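Clenier puts vapor industry puff counts to the test, starting with its own

Bekuvthorpe — Clenier, maker of refillable pod kits and rebuildable tanks, said this September that it will stop printing puff counts on the packaging of its Esside pod kit. The number on the old box was 3,300. The company no longer believes it, and it doubts most of the other big numbers on the shelf.

Puff counts have become the main selling point for small vapor devices. They look like a measurement, but a puff has no fixed length on most packaging, and the buyer rarely learns how long the draw was, at what power, or with which liquid. A one-second sip and a four-second pull both go down as one puff. Pick the shorter one and the box gets a bigger number. 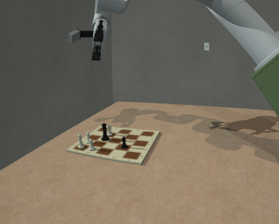

So how many puffs does an Esside pod really give?

It depends on how you draw, and Clenier will not promise a single figure. In the company's own bench runs, pods drawn on gently lasted far longer than pods drawn on hard at the top power setting, and the worst of them tasted burnt after 1,000 puffs. The old figure came from very short draws at the lowest setting, with the pod refilled each time it ran down. Few adults who own the kit use it that way.

In place of the puff count, the new Esside box will list the liquid capacity (2 ml), the coil resistance, and the power range. Clenier admits these figures are less exciting. They can at least be checked at a kitchen table by anyone with a marked syringe and a cheap coil meter.

The kit itself is mostly unchanged. It keeps the side-fill port, the draw-activated switch, and the sliding airflow ring. The mouthpiece is slightly narrower than before, a change some testers liked and others did not notice. Anyone who already owns an Esside has little reason to buy the new one. Old pods fit the new body and new pods fit the old one.

The company is also taking a second look at the words used to sell coils. "Mesh" is printed on nearly everything now, and Clenier says the word alone tells a buyer very little. A mesh strip with poorly packed cotton will scorch as fast as a plain round wire, and sometimes faster. The replacement coils for Esside do use mesh. The company says so on the back of the pack, in the same size type as everything else.

"Leak-proof" is gone too. Clenier has yet to meet a pod or a tank that would never leak if left on its side in a hot car, and that includes the ones it makes. The new leaflet says to keep the kit upright where possible, to close the airflow before a flight, and to wipe the contacts when the pod is changed. 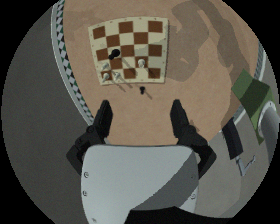

The same approach will be taken with Dalen, the company's rebuildable tank, which goes back on sale alongside the kit. Dalen has a two-post deck and takes single or dual coils. Earlier ads called its airflow "infinitely adjustable." The ring has 16 click positions — a decent number, but well short of infinite — and that is what the listing will now say. Clenier also points out that the two most closed positions feel almost the same to most people.

Dual coil builds get a plain warning. They use more liquid and drain batteries faster, and the gain in flavor over a well-made single coil is often small. Owners should check resistance before firing a new build and stay within the limits of the battery they use. Dalen is meant for people who already know how to do this. Beginners are better served by a kit with ready-made coils, whether from Clenier or from someone else.

Shops holding the older Esside boxes may sell through what they have. Clenier will send them a shelf card explaining that the printed puff count should not be relied on. Some shops may choose not to put it up, and the company has no way to make them.

Clenier products contain or are used with nicotine, an addictive chemical, and are for sale only to adults of legal age. The company makes no claim that they are safe or that they will help anyone quit smoking.

About Clenier

Clenier designs pod kits, tanks, and coils in Bekuvthorpe. Its range includes Esside and Dalen. Specification sheets for both are available on request from the Clenier press office, along with notes on how the bench runs were done.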